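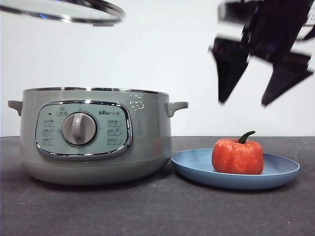
What happens to kitchen staff when a canteen automates its cooking? At Britar, a contract caterer, most kept their jobs and lost their favorite complaints.

Automation there began in March with 2 robot stations, supplied by Mendeo, for moving ingredients and handling lids. Cooks now load, check and taste - tasting remains a human duty, as does blame. Training takes 39 hours. Lifting has declined; meetings about lifting have grown. Shift lengths are unchanged.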